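Egg for one, and other small pot news

I gave away the big stockpot in September. It took up a whole shelf and I used it twice a year. What I cook in now, most days, is a little green electric hot pot with a dial on the front. It cost me 35 dollars secondhand from a guy on Bandetti Street, and he threw in the lid.

The lid matters more than I expected. My old one was solid metal and I was always lifting it to check on things, which let the heat out and made lunch take longer. A glass one I can leave alone.
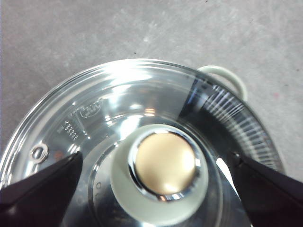
I also like a knob that's big enough to get hold of with a dish towel. Sebastião Xavier, my neighbor, wrapped the knob on his with string because it got too hot for him. I haven't needed to do that. I do wash the lid by hand and dry it right away, or the water here leaves spots all over the glass.

Eggs are what I make most. I put one in, cover it with cold water, turn the dial up, and start counting when it boils. Nine minutes for hard, seven if I want it on toast. Then into a bowl of cold water while I find the salt.
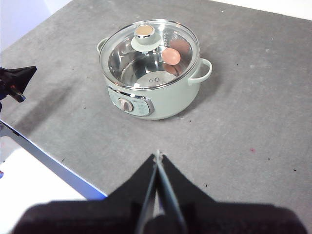

One brown egg in the steel pot, lid on.

Noodles work too, one pack at a time. Rice I gave up on. It stuck to the bottom both times and I spent Sunday evening soaking it off. 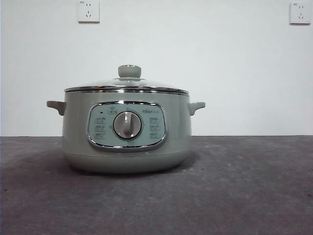 Page last changed: September, 8:35 p.m.

A reader asked where I keep it. It stays out, next to the toaster. The handles stick out on both sides, so it needs more room in a cabinet than you'd guess, and I got tired of moving the plates. Next I want to try soup in it, probably lentil.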